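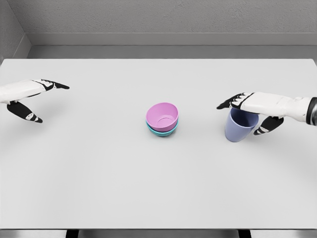 Two Hands, Three Dishes: Project Report, Robotics Elective

Search this site Search Go

By the Nudik team
September
4 min read

Our team signed up to teach a simulated robot to clear a table. By the second week we had cut this down to stacking dishes, and by the fourth we were very fond of the word "partial." This report covers what we built, what we measured and where the time went.

The task

The full task is easy to say. There are two bowls and a cup on a table, and the robot has to put the small bowl in the big bowl and the cup in the small bowl. We named the project Nudik after losing an argument about naming it something better.

Everything runs in simulation. The class has a license for Disov, the simulator, and a shared computer called Wu that four teams use at once, with the results you would expect. We picked plain colors for everything. The pink bowl sits in the teal one, the cup is a light blue, and the table is white, so a mistake is easy to spot from across the lab.

How we collected demonstrations

One person wore the tracking gloves and drove both hands while another reset the dishes and kept the log. We recorded 60 demonstrations over 2 weeks. The person in the gloves was supposed to move slowly and smoothly. Most of us moved like someone carrying soup on a bus.

We let the right hand do the cup every time, from above, with the thumb on the near side. Our first plan was to let the driver choose a hand. That gave us a model that could not choose either, and it would start both hands toward the cup and then hover — politely, for as long as we let it run.

Results

We trained on the Trumach baseline that the course provides and ran 10 trials for each stage. A trial counted only if the dish was still standing when the hand let go.

Bowl in bowl: 10 of 10
Cup gripped: 10 of 10
Cup placed in the bowl: 4 of 10

The last line is the one we were graded on. In the failed trials, the grip was fine but the hand opened too early and the cup landed on the rim. Simulated cups do not break, which spared us some paperwork, but they roll very well.

What went wrong

We spent days adjusting finger friction before anyone plotted the height of the hand at release. The plot took a few minutes and showed the problem right away. In our demonstrations, several drivers had dropped the cup the last little way to save time, and the model had learned this faithfully.

The idle left hand also drifts during the cup stage. It never hit anything, so we wrote "stable" in the midterm slides. We would like to take that back.

Next steps

Re-record the cup placements with a height check at release. Hold the left hand at a fixed pose once the bowls are stacked. Book Wu before the other teams wake up. The logs and the training settings are in the class folder, under the name we lost the argument for.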